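Prornstead sim notebook
23 Feb 2022, posted by the Ridside desk

Swapped the Ernley planner in for the old one on the box and plate task. Release notes promise smoother two-arm motion. So did the ones in September. 26 seeds, cap of 3,000 steps each, nothing else touched in the config.
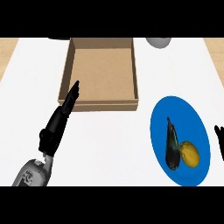 Left gripper beside the box wall, eggplant and lemon on the plate, box empty.

My gripe is with the clearance check. Zeng's logger gives the left wrist a healthy margin to the cardboard, but I don't trust it - I think it measures to the box centre and ignores the walls. Until somebody shows me the collision mesh I'm treating that column as decoration.

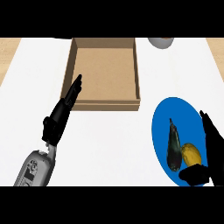

The right arm has its own problem. The plan cost drops sharply at step 1,131 on one seed and I can't find a matching change in the joint targets. Could be a reset in the cost term - could be the logger again. Rerun with the old planner before anyone quotes a number.

We use cookies to keep you signed in. Accept / Settings

Contact the Ridside desk | Back to top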